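Home Stories Poems Archive Submit

We use cookies to remember your reading preferences. Accept | Manage

The Well at Flinstead

Zanele Magagula had been told three times before breakfast that the water at Flinstead cured things. The man at the inn said knees. His wife said grief. The bus driver, who wanted a tip, said both.

She had come for the deed to her aunt's house and meant to be gone by noon. But the lawyer, Baumgartner, was late, and the well was across the road, with a rail around it and a box for coins.

"How old is it?" she asked the woman at the gate.

"Older than the church."

"And how old is the church?"

The woman looked at the box. Zanele put in a quarter and got a paper cup. It tasted like water that had spent time near a nail. 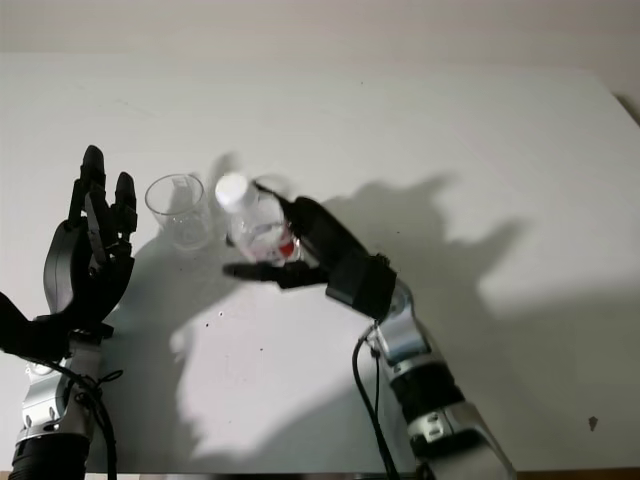
Your aunt drank it every day, said Baumgartner, coming up behind her with his coat buttoned wrong, and she lived to be 91.

"Her sister drank gin and lived to be 94."

He said that was a different side of the family. It was the same side, and she told him so, and he opened his folder.

The house came with a share in the well. He read this part quickly. Seven households held shares, and each year they split whatever the box took in. Last year hers had come to 47 dollars.

"So she was selling it," Zanele said.

"She believed in it."

"She could do both."
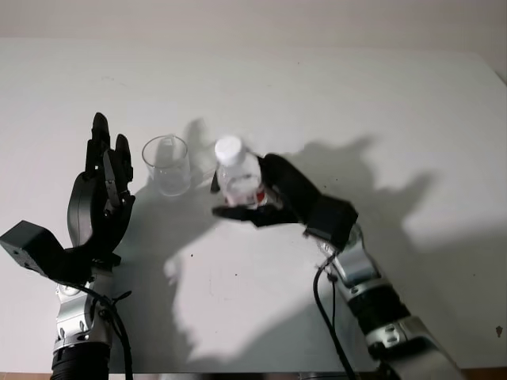
Sturnance Lane

The house smelled of soap and closed windows. On the kitchen sill stood a row of jars filled from the well, each with a label in her aunt's square hand. Hip. Bad sleep. Left ear. The last one said Zanele, and the lid had never been opened.

She held it up to the window. There was a little rust at the bottom. She tried to remember if she had been sick, that spring, or only not calling.

"You could sell the share," Baumgartner said from the hall. "There's a buyer. Omov, down at the inn."

"The one who says knees?"

"He has bad knees."

"Still?"

He didn't answer that.

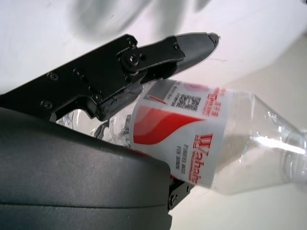
The Noon Bus

She left the papers unsigned and took the jar, wrapped in a dish towel. The driver asked if she had tried the water. She said it tasted like a nail. He nodded as if she had paid it a compliment and held out his hand for the fare.

Back to top | Contact the editors | Copyright, all stories belong to their authors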